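Londley Guest House

Londley Guest House is a small budget hotel in the market town of Bondero, two streets up from the river landing. I've been writing the lodging entries for this travel encyclopedia for a good while, and I've stayed here more times than I'd like to admit, so this one comes with a few opinions mixed in. The facts were last checked on 10 October 2025.

Name

People in town mostly say "the Londley" and leave it at that. The sign over the door still reads Londley Rooms, the old name, and taxi drivers will know either one. Don't mix it up with Londley Court, an apartment building at the far end of the same road. I did that once, with two suitcases, in the rain.

History

The building started out as a grain merchant's house and store. The Gramo family bought it when the grain trade moved out to the highway, put in bathrooms (one per floor, I'm told, so mornings must have been lively) and rented beds to traveling salespeople. Chanida Pongsiri took over the lease later on and gave every room its own shower. She also closed up the loading door on the street side, and you can still see its outline in the brickwork if you stand across the road by the pharmacy.

The breakfast room came last. It used to be the scale room, and the floor slopes a little toward the back wall - put your cup down carefully.

Rooms

There are 8 rooms to a floor on the two upper floors, plus a pair on the ground floor for guests who can't manage stairs. There's no elevator. Rooms on the courtyard side are quieter but get less light, and I'd take one of those any night before a market. Street-side rooms have a proper desk and a better view, right over the rooftops to the river.

Beds are firm. Towels are changed every second day unless you ask. The Wi-Fi is fine on the first floor and moody on the second, and I've given up trying to make video calls from room 2 at the end of the hall.

Rates

A double was 130 a night in local money at my last check, breakfast included, and a full week in the same room came to 848. Prices go up in February for the lantern fair, when the whole town fills up and you really do need to book ahead. Payment is by card or cash at the desk, and there's a small deposit for the key.

Housekeeping

Every room has a little bin with a lid, and they're emptied in the morning along with the ones in the hall. Leave the door tag on the green side if you want the room done, or on the red side if you're sleeping in.
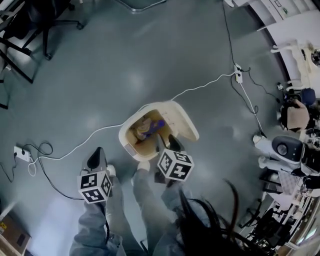

Small cream-colored plastic bin with its hinged lid open.

Getting there

The Tanasarn bus stops outside the post office, and from there it's an easy walk uphill. Drivers should come in by the north road, as the bridge road is one-way and will send you all the way around town (pretty, but slow!). Parking is in the yard behind the building, first come, first served, and the gate is locked overnight. Ring the bell at the side door if you get in late.

See also

Bondero
Bondero lantern fair
Londley Court
Tanasarn bus routes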